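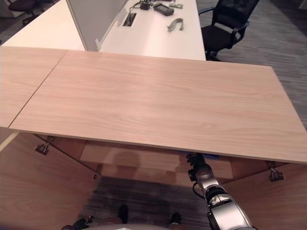 Vista desde la cabeza, brazo derecho bajo el borde delantero de la mesa.

Incidencia: el brazo derecho se mete debajo de la mesa y salta la parada por par
Equipo: Mirneck, mano de cinco dedos con funda de tela
Software: Caden (control de brazos), Gronow (planificador)
Estado: abierta, con apaño provisional
Fecha de apertura: junio de 2019

Hola a todos, abro esto porque ya me ha pasado demasiadas veces y empiezo a tenerle manía. La tarea es de lo más tonta: el robot se coloca delante de la mesa de madera clara, sube el brazo, lo pasa por encima del tablero y baja la mano para coger el objeto azul. Pues el brazo derecho sube por donde no debe, se queda con la muñeca pegada al canto por debajo y empieza a empujar hacia arriba como si el tablero no existiera. A los 2 segundos Caden corta por exceso de par (código 238) y se queda todo tieso hasta que alguien rearma.

Daños, de momento ninguno que yo haya encontrado. He repasado la muñeca, el cable fino que va junto a ella y el canto de la mesa. Eso sí, ojo con las escuadras metálicas de debajo, que como un día enganche una con el cable nos vamos a reír poco. Y por favor, no metáis la mano ahí para "ayudarle", seta de emergencia primero y luego lo que queráis.

Lo que he probado, por orden:

1. Reiniciar Caden y volver a hacer el homing. Igual.

2. Recalibrar la cámara de la cabeza. Mejoró un par de intentos (me vine arriba, ya iba a cerrar el ticket) y volvió a fallar.

3. Mirar el registro de Gronow con calma, que es por donde tenía que haber empezado. En el mapa de colisiones la altura del tablero sale a 676 mm, y ese valor es de la mesa vieja. Con ese número el planificador cree que hay hueco donde lo que hay es madera, así que manda el brazo tan contento.

4. Meter la altura buena a mano y lanzar el movimiento a velocidad reducida, con el dedo en la seta.

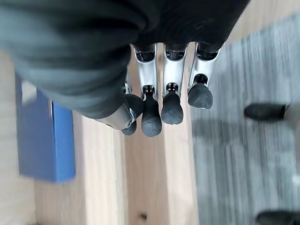 Con la altura corregida la mano llega por encima del tablero y queda con los dedos apuntando hacia abajo, que es la postura que le pide la tarea. El agarre en sí lo dejo para otro ticket, no quiero mezclar. Lo único que me preocupa en esa postura es la funda: hace pliegues por el lado del pulgar y me da miedo que pille algo al cerrar. Si alguien tiene una forma decente de sujetarla, soy todo oídos.

Ahora lo malo. El valor corregido no sobrevive a un reinicio. Apagas, enciendes, y Gronow vuelve a cargar el 676 desde el perfil guardado. He buscado el dichoso perfil por todas partes y sospecho que lo pisa Stileson cuando sincroniza las configuraciones al arrancar, pero no tengo permisos para mirarlo. El registro completo tiene 1.180 líneas, lo adjunto entero por si veis algo que a mí se me escapa.

Apaño hasta que se arregle:
- Tras cada arranque, revisar la altura del tablero en Gronow antes de habilitar los brazos.
- Primer movimiento siempre a velocidad reducida y con alguien al lado de la seta.
- Si salta el 238 con la mano debajo de la mesa, no rearmar: parada de emergencia, bajar el brazo en modo guiado y luego retirar el robot hacia atrás.

Pendiente: que alguien con acceso a Stileson borre el perfil viejo, y decidir si bajamos el umbral de par en esa zona. Yo lo bajaría ya, pero igual me vuelvo loco con falsas paradas en las otras tareas. ¿Opiniones?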